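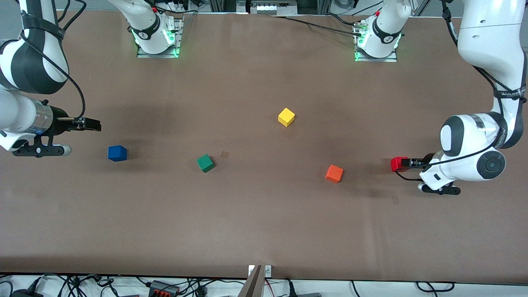
Water-based dye under a hardwax oil keeps giving me colour transfer, and I'd like to know if the fault is in the dye, the oil or the order I apply them. The substrate is birch, small pieces, handled a lot. The dye is Fasell powder mixed at 18 g per litre, two coats, then one thin coat of Awan hardwax oil wiped back after ten minutes. A dry white cloth comes away pink from the red after a day of cure. Coloured cubes on a brown tabletop are the normal use for this sort of thing, and a pale table would show any bleed straight away. I need a finish that stays flat, no gloss, and doesn't mark whatever it sits on.

Posted by dovetail_drift, 2020-10-22

Reply from Ullwood_Bench
A day isn't a cure. Hardwax oil is dry to the touch well before it has cross-linked. Leave a test piece for three weeks at room temperature and rub it again. Also, red is the worst colour in most powder dye ranges. Do yellow as a control.

Reply from kstrobel
I disagree that it's only cure time. The solvent in the oil can lift dye that is sitting on the surface instead of in the fibre. Two coats at that strength on birch will leave loose dye on top. After the second coat dries, wipe with a barely damp rag until the rag stays clean, let it dry overnight, then oil. If the rag never comes clean, your mix is too strong.
Kerstin Strobel

Reply from dovetail_drift
Thanks both. I ran the wipe-down on half the batch. Much less transfer, still a trace on red end grain. Yellow shows none with or without the wipe.

I sand to 200 before dyeing and don't raise the grain first, so the faces finish with a bit of tooth.

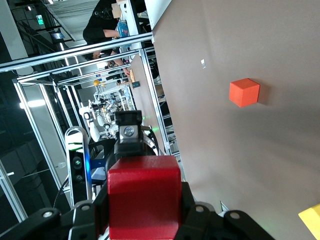 My assumption was that the tooth helps the oil key in. It may also be holding dye in the scratches. Next batch I'll wet the faces, let them dry, knock back the fibres and go to 245 to compare. That is an odd grade, but it's what the Fekach discs come in.

Reply from Ullwood_Bench
Don't go any finer than that. I once took a set of maple blocks to 2000 out of curiosity and the dye went on like water on a plate. Patchy, and the oil sat on top of it.

Reply from kstrobel
Agreed on 2000, but raising the grain is worth doing at any grade. For the end grain, dilute the dye by half and add a third coat if you need the depth. A full-strength coat soaks in unevenly and the surplus is what you're seeing on the cloth.

Reply from planer_snipe
Why not milk paint? Opaque, flat, no migration once it's sealed.

Reply from dovetail_drift
Tried it in May. It chipped at the corners when two pieces knocked together, and I want the grain to show. I'll post rub results on the diluted end grain when the oil has had its three weeks.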